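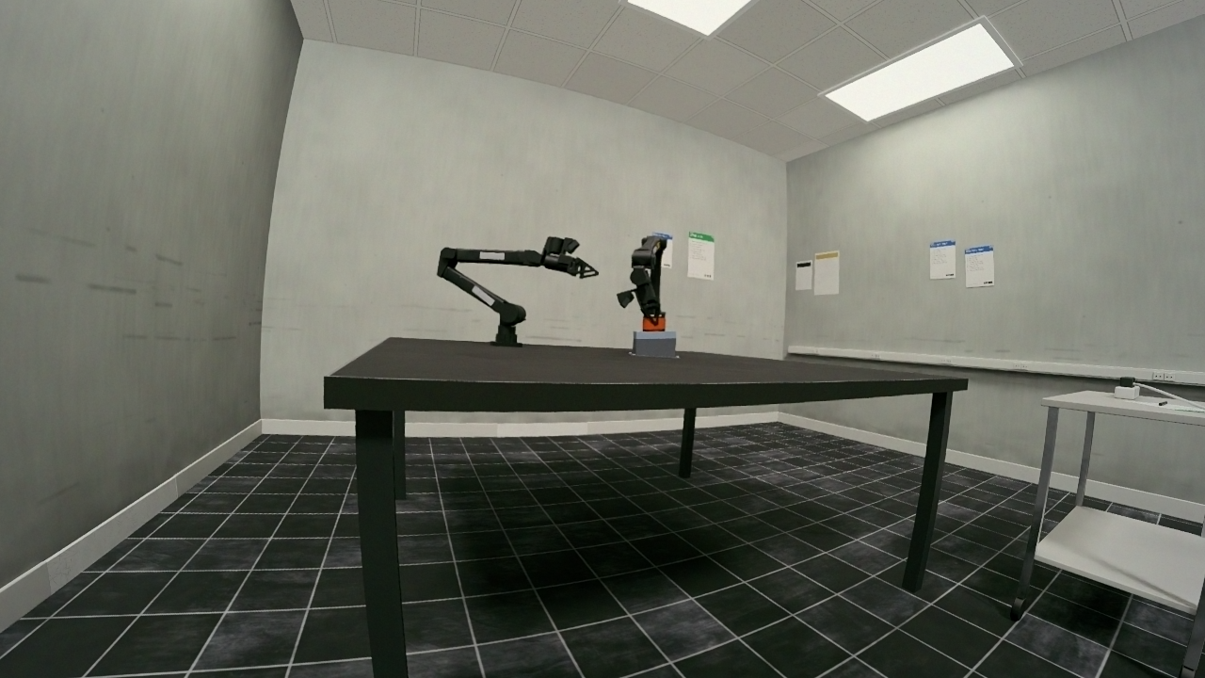

Plendwood is a record label, in the sense that we pay for records and then send them to people. We put out albums by bands who mostly live within a tram ride of each other, and we've been doing it long enough to have a back catalogue, an overdraft and a favourite courier. Everything gets decided in a small room around a table, and if you picture a plain black one in the middle of the floor you've got the general idea of our taste in furniture. Track orders are fought over there. So is lunch.

Who we are

The label was started by Jessie Dow and Tatiana Oravec, who met playing in Rerkus, a band you may remember if you were one of the people standing near the bar. Rerkus made 2 EPs and broke up in the car park after a show, over a dispute about petrol money that remains unsettled. The drummer kept the van. Jessie and Tatiana kept the mailing list, which had 42 names on it, several of them relatives.

Jessie looks after recording, pressing and arguing about the gaps between songs. Tatiana does the contracts, the accounts and the artwork, and answers the emails. If you've had a prompt and polite reply from us, it was Tatiana.

What we put out

Our first release was the Denitz cassette, in a run of 50. We coloured the labels in by hand and spelled the band's name wrong on a good many of them. Those are now the ones collectors ask for, and no, we don't have any left. Denitz have since made two full albums with us, both correctly spelled.

Tolentino came next, with a record of slow songs for organ and brushed drums that one reviewer called "patient" and another called "long". It's still our best seller. The follow-up is being mixed, and has been since September.

We don't stick to a genre. We've tried to describe what our bands have in common and got as far as "guitars, usually".

How we work

Our contracts run to a page and a half. Once the pressing bill is paid, money is split evenly between label and artist, and the artist owns the recordings. We send statements twice a year, including when the news is bad.

We release up to five records a year. One year we tried for more and Tatiana stopped speaking to the printer.

Sending us music

Please do. A link to three or four songs is plenty, with a line or two on who you are and where you play. We listen to all of it, though it can take us a couple of months. Please don't send a press kit, a mood board or anything edible.

Orders leave here weekly. If yours hasn't turned up, write to Tatiana. If you'd like to discuss the gaps between songs, write to Jessie, and set aside the afternoon.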